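Cerlow Surface Cleaner for Bare Metal, 300 ml

Cerlow is a mild cleaning paste for sheet metal, sinks, shelves and storage bins. It takes away grease and old dust film, and it does not leave a strong smell. Please note that it cannot repair deep scratches - for these you need a polishing set.

Put a small amount on a damp cloth, rub lightly and wipe with clean water. Let the surface dry before you use it again.

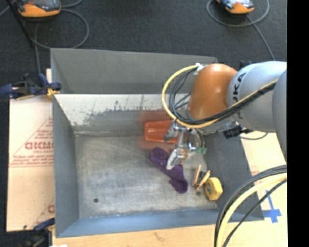 Gray sheet metal bin with scuffs and worn patches on the back wall.

Do not use on painted or coated parts. If you are not sure about your metal, test first on a hidden place.

Item number: 2681
Pieces per carton: 43
Made by Mäkelä, sold by Fudora

Questions about larger orders are answered by Hilkka Väisänen in our sales office. The new lid will come in September, the content stays the same.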